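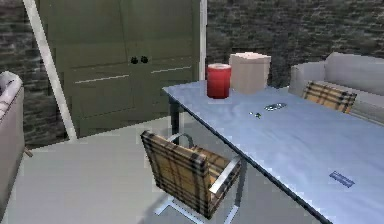
The test table in Gorero, the simulated apartment used for the Moffat build.

Members of the Moffat shared workshop have moved their tabletop-clearing robot into simulation ahead of final assembly, builder Ewan Rankin said on November 19, 2020. The machine, named Nuvura, is a wheeled base with a single arm and a depth camera on a short mast. The base has been driving under its own power since February. The arm is still on the bench, waiting for a replacement shoulder gearbox.

Rankin wrote the planning code at home and runs it on a desktop computer in the workshop's back office. The simulated apartment, Gorero, is a set of furnished rooms with fixed furniture and small objects that can be moved between runs. Each run starts the robot at a random point on the floor and asks it to find one named object, plan a path to it, and stop within arm's reach. Grasping is handled by a separate program called Gremeck, which has its own test suite and is not part of the current work.

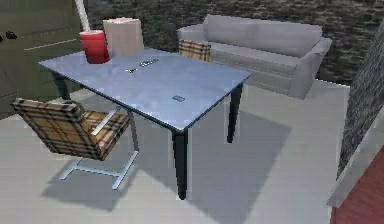
Object detection took up most of the first batch of 1000 runs. The detector was trained on close views, and its scores drop when the camera looks across a table at a shallow angle. Large, plain shapes held up well. The red container near the back corner of the table was found from nearly every start point, and the beige box beside it did almost as well. The tiny dark blue square lying alone toward the front right was missed often enough that Rankin now has the robot take a second look from closer in before it reports a surface as clear. The second look adds 6 seconds to a run.

The planner keeps a height map of each tabletop and a separate map of the floor. Both are rebuilt when the base moves more than 50 millimeters. An earlier version merged the two, which let the shadow under a table register as a step in the floor. Splitting the maps fixed the fault and cut memory use.

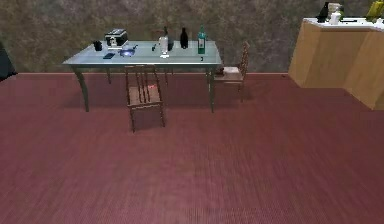

Bottles on the glass-topped table, with wooden chairs and red carpet.

Glass is the open problem. The simulated depth sensor returns clean readings from glass surfaces, and the real one does not. Rankin has added a noise model that drops depth points on shiny and clear materials, tuned against readings taken from a window pane in the workshop. With the noise on, the planner sometimes places the tabletop too low. Run 1904, the last one logged this week, ended with the arm path passing through the table edge. A color-based edge check is being written.

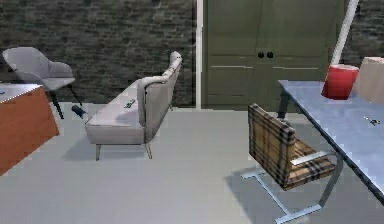 Base clearance is the other item on the list. Nuvura has a round footprint and a bumper ring close to the floor, so anything that sticks out at ankle height matters more than the width of the gap above it. The plaid chair at the table is a hard case, with chrome runners along the floor instead of four separate legs. The floor map now pads low rails by the full depth of the bumper. Small objects on the floor, such as the black cylinder lying between the armchair and the sofa, are treated as obstacles and logged for pickup later.

The gearbox is on order. Once it is fitted, the arm will be mounted and the same start points will be repeated on the workshop floor with a folding table. Rankin plans to post the noise model and the run logs on the Moffat members' page after the edge check passes.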